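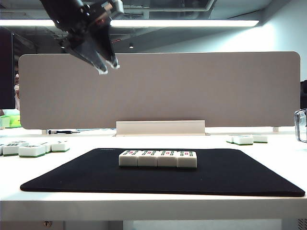

Week three of teaching a robot arm to line up mahjong tiles by hand. My hand, to be clear. I hold the controller, it copies me, and somewhere in a file my hesitation is preserved forever.

We need 300 clean demonstrations for this task. I have recorded 50. Mabli Wogan has looked at them and used the word "clean" in a tone I didn't care for.

The job: pick up a tile, put it down next to the last tile, no gap, no wobble. My grandmother could do this while talking, eating and cheating. I need both hands and a quiet room.

Things the arm has learned from me so far — pausing over every tile like it owes me money, and a small twitch to the left before letting go. I did not know I had a twitch to the left.

Lleucu Meredith does hers in one smooth move and then sips her coffee. We've been asked to mix our demos together, so the policy will be half elegance and half me.

Bamboo suit only for now. Someone in the Drirnport office asked if it will be able to play by May. It can't tell a four from a six. Neither can I by late afternoon.

Tip if you're starting out with teleop: don't fix a bad grasp halfway through. Stop, throw the take away, start over. Otherwise you get a robot that grabs things badly on purpose so it can do the rescue.

Ask me how I know. Takes 12 through 31, rest in peace.

Back to it. Next tile goes on the right-hand end, and I'm going to try it without holding my breath.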